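Packed lunches on the Larau path

June 2024

We walked the Larau path over five days, 23 miles at the longest stretch and a good deal less on the others. I've had a few messages asking what we ate, so I'm writing it down before I forget.

Breakfast was whatever the hostel had. Lunch we carried. The shop at Hirby is the last proper one before the hills, so we bought bread, hard cheese, apples and oatcakes there and split them between two rucksacks. The bread was squashed by noon on the first day. Oatcakes did better.

I had planned to live on dried soup in the evenings, but the stove took ages in the wind and I got fed up with it. By Bikumdale we were eating cold food at night as well. A box with a lid that shuts properly is worth the space in your bag.

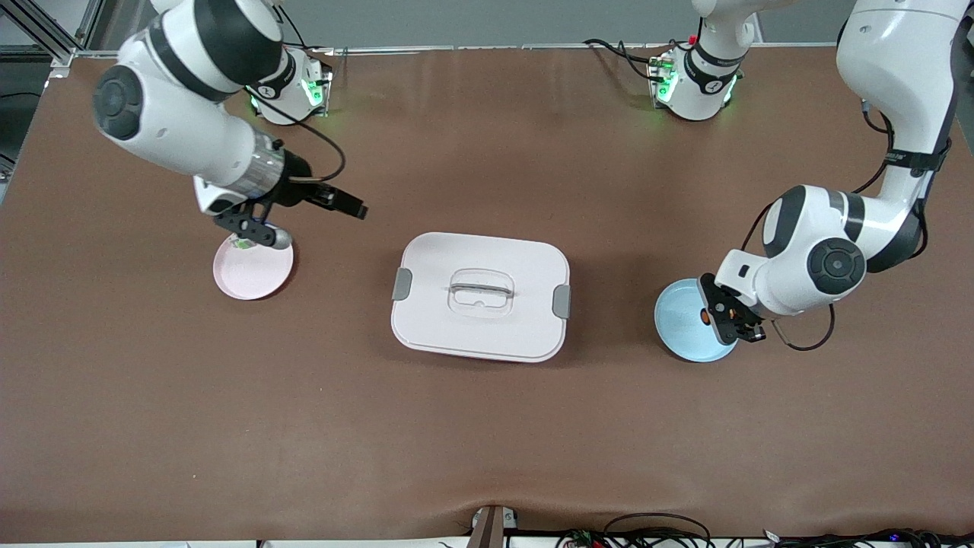

What I'd change

Less cheese. It sweats, and by the third day I didn't want to look at it. I'd take boiled eggs for day one and nuts for the rest. I'd also take more salt, and a second water bottle for the climb out of Bikumdale, where the stream on the map was dry.

Small plates are fine for one person. I eat less when I'm walking than I expect to, then far too much when I get home. My pack had 505 grams of raisins in it at the start and most of them came back with me.

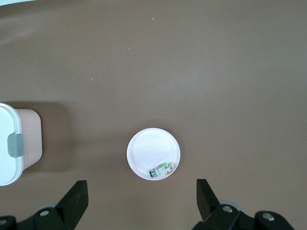

Can you buy food after Bikumdale?

Only at the farm in Anghel, which sells eggs, milk and sometimes cake. It takes cash and shuts at 3, so set off early if you're relying on it. From December the hatch is closed and you'll need to carry everything from Hirby.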